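Vurkari Family Room
Progress report to the Fourie Fund
2024-05-21
Prepared by Ludger Ruppert, room coordinator

Dear all,

I'm very glad to be writing this one. When I sent the last report in March we had a leaking skylight, a waiting list and a rota full of gaps. The skylight is fixed, the rota is full until the summer break, and the waiting list is down to six families, all of whom have been offered a place on the new afternoon session.

Attendance

We have had 105 children through the door since the grant began, against the 200 we promised for the full period. That puts us slightly ahead of where we hoped to be at this stage, and the afternoon session should help a good deal. Families come mostly from the Kenov estate, with a growing number from the far side of the canal now that the bus stops outside again. Several parents told us they first heard of us from a neighbour, so we have cut back on leaflets and put the printing money towards fruit and milk.

Sessions

The morning group still opens with free play, then a snack, then songs. We tried moving songs to the start and it was a disaster – late arrivals missed them and were cross for the rest of the morning – so back they went. The story corner has been the big success of the spring. Two grandmothers now read in their own languages, and the children who don't follow a word sit just as still as the ones who do!

Play materials

The budget line for toys is almost spent. We have gone for small, soft, cheap things that can be carried from table to table, and we bought the trays in a strong colour so the children know where everything goes back.
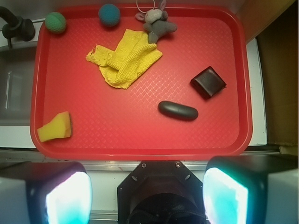
Balls, a small grey soft toy and a yellow cloth on one of the red trays.

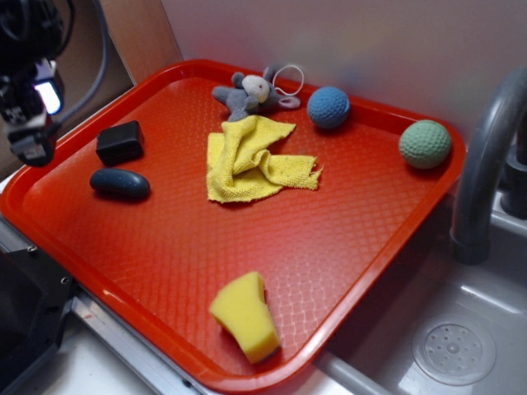
Larger items have been slower. The climbing frame we ordered through Colik arrived with the wrong bolts, and the replacements are promised for next month. The book boxes came on time and are lovely. We would like to move what is left in the toy line across to books, if you are happy with that, as the picture books are borrowed so heavily that the shelf is often bare by the end of a session.

Staff and training

Both part-time workers have finished their first aid course and have started on the speech and language one. I sat in on the opening class myself and came away with pages of notes. We have already changed how we talk to the quieter children at snack time, leaving longer gaps and asking fewer questions, and I am delighted with how it is going.

Money

Spending is on budget apart from heating, which ran over in the cold spell. I have covered this from our own reserves and am not asking for more. The full sheet is attached.

Next steps

The afternoon session starts as soon as the hall keys are cut. After that comes the garden, where we have permission to put in raised beds along the south wall. Please do visit if you are nearby. Mornings are best, and there is always tea.

With warm thanks,
Ludger Ruppert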